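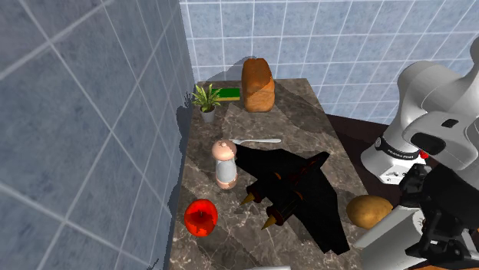
A loaf of bread and a green and yellow sponge at the far end of a simulated marble countertop.

How to Scale a 4-20 mA Input on a Panel Meter

If you have a tank level sensor, a pressure transmitter or just about any other industrial sensor made in the last few decades, there is a good chance it speaks in milliamps. Four milliamps means the bottom of the range, twenty means the top, and everything else falls in between. Your panel meter has no idea what those milliamps stand for until you tell it, and telling it is what we call scaling. It sounds worse than it is, I promise! Once you have done two or three of these you will be able to do them while talking on the phone (though please don't).

I'm using a Siviretti loop meter for this page, the one with the four front buttons, wired to a Skarnik pressure transmitter ranged 0 to 200 psi. If you have a Coltau meter the menus have different names but the order is nearly the same, and I'll mention the differences as we go.

What you'll need

The manual for your meter, or at least the page with the terminal drawing
A small flat screwdriver
A 24 volt DC supply, if your meter doesn't have one built in
A loop calibrator, or a friend who will lend you one
A pencil and something to write on

Step 1: Write down your numbers first

Before you touch a button, write down four values: the low input, the low display, the high input and the high display. For my transmitter that's 4.00 mA = 0 psi and 20.00 mA = 200 psi. Check the tag on the transmitter itself and don't go by the purchase order. I have met more than one transmitter that was re-ranged years ago by somebody who kept it to himself.

Step 2: Wire the loop

Turn the power off. On a two-wire transmitter, the supply positive goes to the transmitter positive, the transmitter negative goes to the meter's current input, and the meter's common goes back to the supply negative. One big circle. If you can trace it with your finger and end up where you started, you've got it.

Don't connect the supply straight across the current input with nothing else in the loop. That input is only a small resistor, and it may blow its fuse if there is one, or something more expensive if there isn't.

Step 3: Pick the input type

Power up, hold the PAR button until the display changes, and go to the input menu. Choose the current range. On the Coltau you'll also have to move a small jumper behind the front bezel, so do that while the power is still off.

Step 4: Set the decimal point

Do this before you enter the display values. If you want to read tenths of a psi, choose one decimal place now. On my meter, changing it later shifts the numbers you already typed in, and 200.0 becomes 20.00, and you stand there wondering where your pressure went.

Step 5: Enter the two points

Go to the scaling menu. Enter 4.00 for Input 1 and 0.0 for Display 1, then 20.00 for Input 2 and 200.0 for Display 2. Some meters offer a choice between "key in" and "apply signal." Key in is fine for most jobs. Apply signal is nice when you have a calibrator on hand and want to take out small errors in the loop.

Step 6: Check it in the middle

Take the transmitter out of the loop and put the calibrator in its place. Send 4 mA and look for 0.0, then 20 mA for 200.0, and then 12 mA, where you should see 100.0. If the ends are right and the middle is off, look for a square root or linearizer setting that got switched on.

If the reading jumps around

Raise the filter a little at a time. Going from a setting of 1 to 2 is often plenty. If that doesn't calm it down, look at your cable – a signal pair run alongside motor leads will pick up all sorts of trash. Use shielded cable and ground the shield at one end only.

Hiyori Hoshino wrote in to ask about tanks that read in gallons. Same steps! If your tank holds 1000 gallons at 20 mA, that's your Display 2 value. It only works as a straight line if the tank has straight sides, though. A tank lying on its side needs the multi-point table, and I'll put that on its own page in January.

Updated 13 December 2024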